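Deverora Pocket Guide: Setting Up a Walking Day
Print | E-mail this page

Section 4. Use this section after you have charged the handset and chosen a language (Section 3). 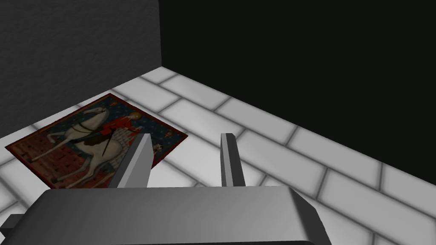
A walking day is a list of stops the handset reads out in order as you reach them. You can build one from the stops already loaded for Kurnitach and Urnine, or add your own. Each walking day holds up to 30 stops, including meal stops.

4.1 Creating the day

1. Press Menu and select Walking Days, then New.
2. Choose the town. If the town is grayed out, its map has not been loaded. See 4.4.
3. Enter a starting point. Most people use their hotel or the train station.
4. Scroll through the list and press OK on each stop you want. A check mark appears next to it.
5. Press Save and give the day a name. Names can have up to two words.

Note: The handset sorts stops by walking distance, starting with the one nearest your starting point. To keep your own order, turn off Auto Sort before you press Save.

4.2 Adding a meal stop

1. Open the saved day and select Add Meal.
2. Choose Café, Restaurant or Market.
3. Set the time you want to eat. The handset places the meal between the two closest stops.
4. Press OK.

Opening hours are stored in the handset and do not update while you are walking. Check the door or call ahead on public holidays. The Kröger bakery stop in Urnine closes for all of June.

Caution: Menu notes are for general interest. Do not rely on them if you have a food allergy. Ask the staff.

4.3 Starting the walk

1. Go outdoors and turn the handset on. Wait for the location light to stop blinking.
2. Select the day and press Start.
3. Plug in the earphones or hold the speaker to your ear.
4. Walk toward the first stop. The commentary begins when you are close to it.

To hear a commentary again, press 1. To skip a stop, hold down 2 until you hear a tone. Skipped stops stay in the list and can be played later from Missed Stops.

Caution: Pause the commentary before crossing a street. The streetcars in Kurnitach have the right of way.

4.4 Loading another town

Connect the handset to a computer with the short cable, open the Deverora loader and select the town. Leave the cable in until the screen reads Ready. A loaded map works for 365 days, then has to be loaded again. Saved walking days are kept.

If the loader shows code 17, the handset is full. Delete a town you no longer need and try again.

Text by Ruwan Karunaratne. Revised 29 March 2022.

Contact Us | © Deverora | Back to top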